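Drawing the Moon at the eyepiece: a first crater sketch from your own backyard

Beginner guides - Observing - Moon and planets

If you have a small telescope, a pencil and a bit of patience, you can draw a lunar crater tonight or whenever the clouds clear off. You don't need to be able to draw. I couldn't when I started, and my early craters look like fried eggs, but I learned more of the Moon's geography from those fried eggs than from years of just looking!

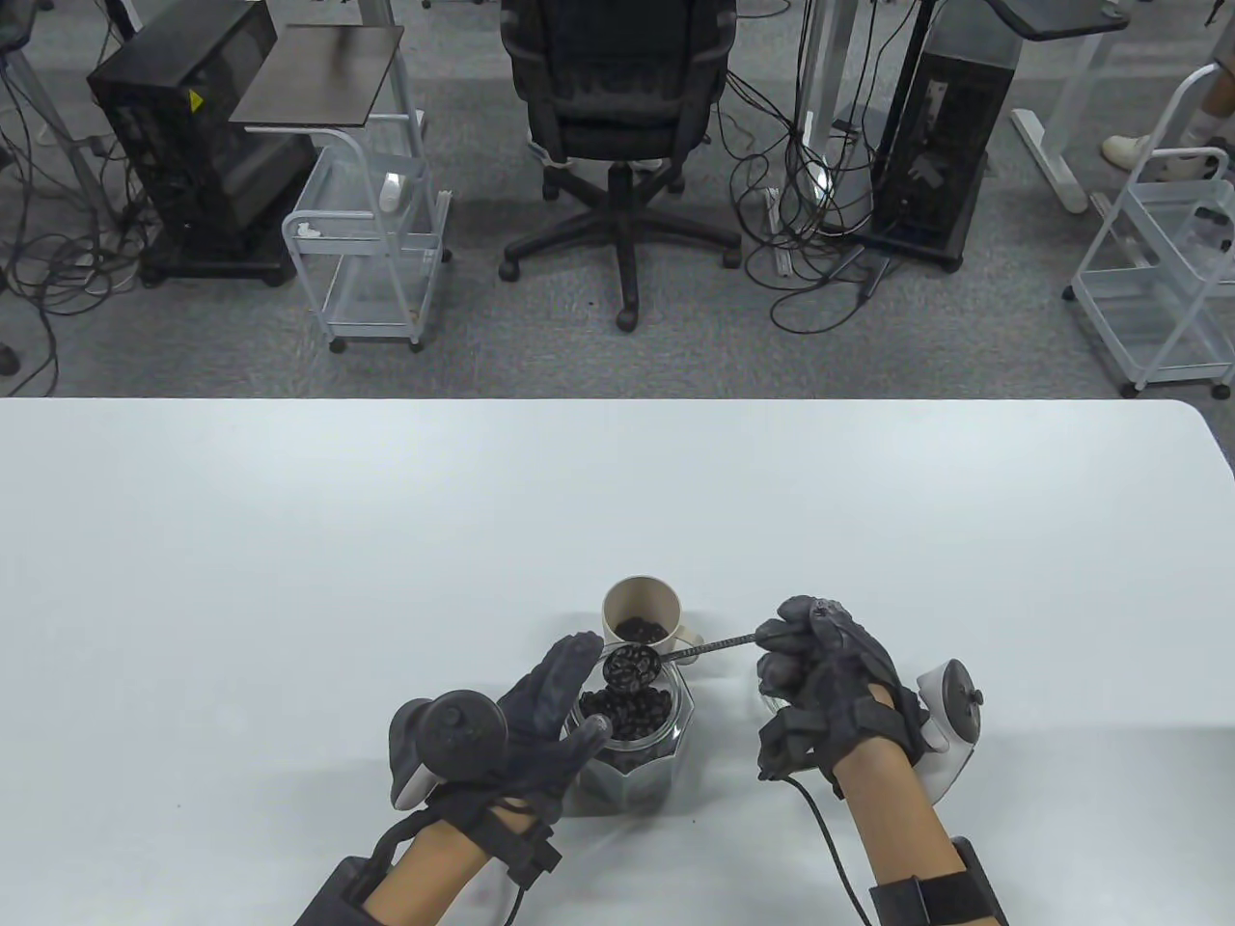

Arkness, July 2018

Winter is a glorious time to do this from southern Australia. The evening Moon near first quarter rides a good way up the northern sky at this end of the year, though it gets higher again as you go into spring, and it's dark early enough that you can put in a full session and still be in bed at a decent hour. It's also cold. I'll come back to that.

What you'll need

A telescope of nearly any kind. Mine is a Gasero reflector on a plain wooden base, no motor, no computer, and it has done everything in this guide. A little refractor is lovely for the Moon too. If you only have binoculars, you can still make a whole-disc sketch of the dark plains, but individual craters will be frustrating.

An eyepiece giving 40 power or so will show you the whole Moon at once, with a bit of black sky around it. You'll want something stronger for the drawing itself. Start low every time though, even if you're itching to get in close, as it's much easier to work out where you are.

Paper with a bit of tooth, on a clipboard. Ordinary printer paper works, it just smudges to a shine if you go over it too often.

Pencils: an HB for outlines, a 2B for shading and something really soft, a 6B if you have one, for the black shadows. Add a putty rubber that you can pinch to a point, and a blending stump or a cotton bud.

A dim light. For galaxies you'd want red and very faint, but the Moon is so bright that a soft white light is fine and makes the pencil marks easier to judge.

A chair! Please don't skip the chair. You can't draw standing up on one leg with your neck twisted, and your eye sees finer detail when the rest of you is comfortable. An adjustable ironing stool is brilliant for a reflector.

Picking your night

The full Moon is the worst time to draw craters. The Sun is shining almost straight down on the part facing us, the shadows have gone, and what's left is a flat bright disc with streaks on it. Come back when there's a terminator, the line between lunar day and lunar night. Along that line the Sun is just coming up (or going down) and every little rise throws a long shadow.

From a thin evening crescent through to a few nights past first quarter is the easy stretch. Each night the terminator slides along and uncovers new country. If you can manage 5 clear evenings in a row you'll see an astonishing amount of the Moon's face come into sunlight, and a crater that was a pool of ink on the first evening will be a shallow grey saucer by the last.

Some good first targets, in the order they turn up:

Theophilus, a handsome round crater with a central peak. Look when the Moon is a fat crescent. It overlaps its neighbour Cyrillus, so you get two for one, with worn old Catharina next along.

Ptolemaeus, Alphonsus and Arzachel, a chain of three big ones, near the middle of the disc at first quarter. Ptolemaeus has a wide flat floor and is the simplest thing on the Moon to draw.

Plato, a dark smooth oval, a night or so after first quarter.

Copernicus, a couple of nights after first quarter. Terraced walls, peaks, the lot. Save it until you've got a few sketches under your belt.

I check which of these will be near the terminator using the Jekex phase calculator before I carry anything outside, but any Moon map with a phase table will do.

Getting your bearings down here

Most Moon maps are printed with north at the top. Facing north from Australia with your bare eyes, you'll see it the other way up, with Tycho and the rough southern highlands at the top and Plato down towards the bottom. In the evening before full Moon the lit edge is on the left.

A Newtonian reflector turns the view right around, so for us the picture in the eyepiece happens to match the printed map pretty well. A nice little perk! A refractor with a star diagonal gives you a mirror image instead, and that one catches everybody. Put a mark on your page showing which way the Moon drifts out of the field when you leave the telescope alone. That direction is west in the sky, and it will sort out your orientation later no matter what optics you used. 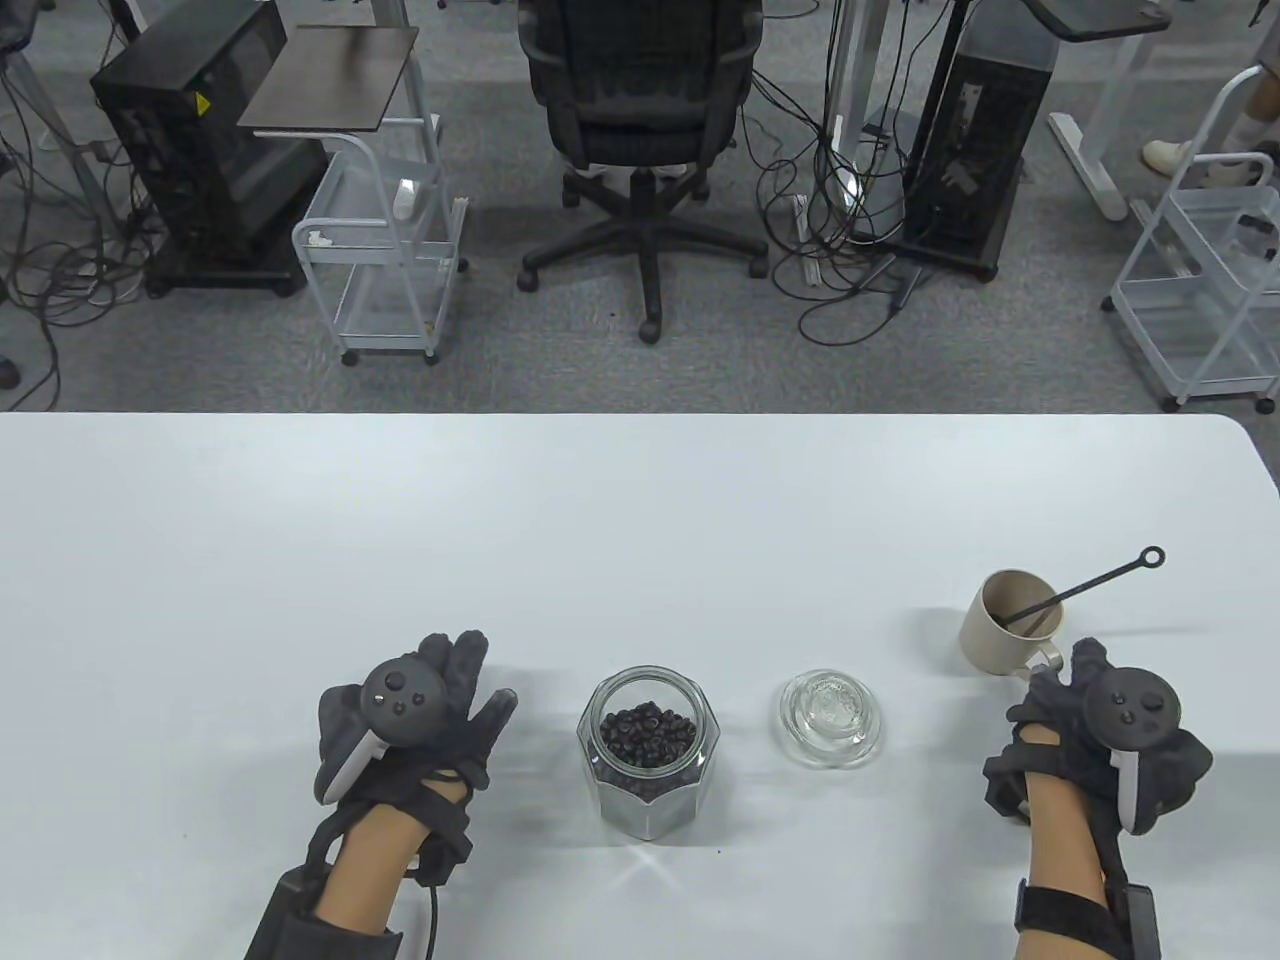 Lunar brightness takes a bit of getting used to, and it's worth spending your first ten minutes on nothing else. Look at the sunlit highlands, then at a dark plain such as Mare Tranquillitatis, then at the true black of a crater in shadow. You've got three quite separate tones there and the eye loves to exaggerate the gap between the first two. The lunar plains are dark basalt, darker than they look, and they only seem silvery with a black sky behind them. A tabletop is a good place to train yourself. Take that half-filled jar of dark roasted coffee beans on its white table: the beans are your deep tone, the table is your highland, and the bright glint just below the jar is the sort of thing you'll meet on a crater rim catching the first sun. Try a thumbnail of an arrangement like it, leaving the paper completely bare for the glint. If you shade everything else first, the highlight looks after itself.

Making the sketch, step by step

Step 1. Let the telescope cool. Put it outside while you have dinner. A warm mirror makes the Moon shimmer like a road in summer, and on a frosty night mine needs close to an hour.

Step 2. Find your crater at low power, centre it, then change up. If the image goes mushy, drop back to the last eyepiece that looked crisp. Don't be proud about magnification. Steady air matters more.

Step 3. Just look. Give it five minutes with the pencil down. The air settles for a second or two at a time and in those moments you'll see little craterlets and wrinkles that vanish again. Wait for those moments to come round and remember what you saw.

Step 4. Draw the rim, lightly, and much bigger than you think. A palm-sized crater is about right. Craters near the edge of the Moon are squashed into ovals by the angle we see them from, so check the shape before you commit. I nearly always make mine too round.

Step 5. Outline the shadows straight away. They change! Over an hour near the terminator you can see a shadow tip pull back or a new peak light up like a tiny lamp. Get all the shadow edges down in the first ten or fifteen minutes and write the time beside them. A note in the margin such as "shadows fixed 2249" is plenty. Once they're down, leave them as they are, even if the real ones have crept along by the time you finish.

Step 6. Fill the shadows with your softest pencil. Go properly black. Timid shadows are the reason most beginner sketches look flat, mine included, and you'll be amazed how the whole thing pops up off the page once they're dark enough.

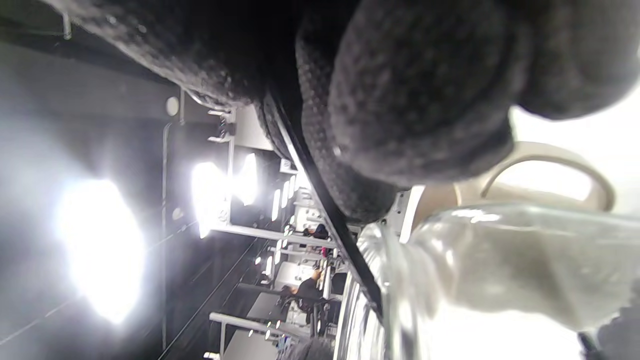
Step 7. Add the mid-greys. Use the side of the 2B and then smooth it with the stump. The slope facing away from the Sun is usually a soft grey, and the slope facing the Sun stays white. Crater floors are seldom one even tone, so look for a slight darkening across them.

Step 8. Lift out the highlights with your pinched putty rubber: rim crests, the sunny side of the central peak, any isolated points of light out past the terminator.

Step 9. Write it up before you go in. Date, time and whether it's local or universal, telescope, magnification, how steady the air was, where you observed from. Do it at the telescope, as it all fades very quickly once you're in front of the heater.

Half an hour to three quarters of an hour is a good length for the lot. If you go much past that the shadows get away from you.

Keeping warm enough to hold a pencil

Fingerless gloves with a thin pair underneath work for me. Wool socks, a beanie, a square of old carpet under your feet if you're on concrete. I was sent up to Seo Lookout one October for what was meant to be a mild spring night, and at 1512 metres it was anything but - my pencil hand gave out before I'd finished the rim of Plato. Now I keep the spare pencils in an inside pocket and swap hands between looking and drawing.

Dew is the other nuisance. Keep your paper in a plastic sleeve until you need it, and hold your breath away from the eyepiece. If the eyepiece does fog, a minute in a warm pocket will clear it. Don't wipe it.

When it goes wrong

Everything's in the wrong place. You've probably started with small details and worked outwards. Next time put in the three or four biggest features first, as faint ghosts, and hang the rest off those.

The page has turned grey all over. That's your hand dragging through the soft pencil. Rest it on a clean scrap of paper, and work from left to right if you're right-handed.

There's too much to draw. There always is! Pick one crater and let the edges of the sketch fade away to nothing. You don't owe the Moon a complete survey.

The Moon keeps leaving the field. Without a motor it will, every minute or so at high power. Put the crater at the edge it drifts in from and sketch while it crosses, then nudge it back. You'll get into a rhythm quite quickly.

Drawing the same crater again

Go back to your first crater a month later, when the lighting has come round again. It won't be quite the same, as the Moon nods and sways a little and the Sun will be at a slightly different height by the time it's dark where you are. Draw it without looking at the old page, then lay the two side by side. I have four of Theophilus now and I still haven't got that central peak right, so there'll be a fifth next clear crescent.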